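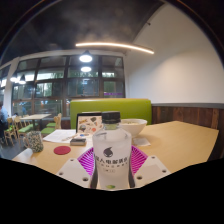 Kusum Saxena's group at Druvthorpe compares its hand-held grippers in places where people eat, and that was my main reason for going up in January. The lab has benches, but most of the work I was shown took place at ordinary tables, with the clutter left where it was. A clear plastic bottle with a ribbed black cap is one of the standard items. It has broad shoulders and narrows toward the bottom, so a finger that closes flat at one height meets a different slope at another. The purple ribbed fingers take it low on the body, with a dark gray contact strip on each side, and part of the label's bold line stays legible between them. That last point matters to the people who go through the recordings afterward.

The visit started at 2 in the afternoon in a room over the workshop. Saxena runs the hardware side, and Jitendra Kanaujia looks after the controllers and the software that reads the camera. There were six of us visiting, mostly from small integrators. I work for one that builds tray-handling cells and had come to see if the soft fingers were worth ordering.

They are comparing two finger sets. The Katiyar is the ribbed one. It bends around whatever it touches, and the mounting plates on either side are plain white parts that can be printed again in an afternoon. The Hutwood is a stiffer parallel jaw with rubber pads. Both fit the same handle and use the same camera, so a recording made with one can be set beside a recording made with the other.

Each set had been through 140 grasps on the same list of objects before we arrived. Kanaujia had the results on a sheet taped to the wall. The Katiyar dropped or badly tilted 6 and the Hutwood 47. Most of the Hutwood's failures were on tapered bottles and on mugs held by the body. On flat boxes and cutlery it did better than the Katiyar, which tends to wrap past a thin edge and push it away. Saxena said she would not use the ribbed fingers on a spoon.

We were each given a turn with the handle. The trigger is heavier than I expected and my forearm was tired after a few minutes. The Katiyar tells you very little through the hand — you have to look to know you have hold of something. With the Hutwood you feel the pads touch. One of the other visitors preferred it for that reason and said so several times.

The camera took up the second half of the afternoon. It is a wide lens mounted behind the fingers, and it takes in a good deal of the room along with the object. Kanaujia wants it that way, as the tracking software uses fixed things in the background to work out where the hand is. Windows at night are a problem. Dark glass throws back the lamps, and the software sometimes follows a reflection. He has a filter for this that works in some rooms.

The controller for the robot arm is a Clekoter unit, and it was the weakest part of the demonstration. It stopped twice with a communication fault and had to be restarted. When it ran, the arm picked up a bottle with the Katiyar fingers and set it down on a mark, slowly. I asked about cycle time and was told they have not tried to improve it yet.

Finger wear is still an open question for us. The contact strips are glued on, and Saxena replaces them when they start to lift at the ends. She could not give me a figure for how long that takes. I have asked for a pair of Katiyar fingers on loan, and she is sending the drawings for the plates so we can adapt them to our own mount.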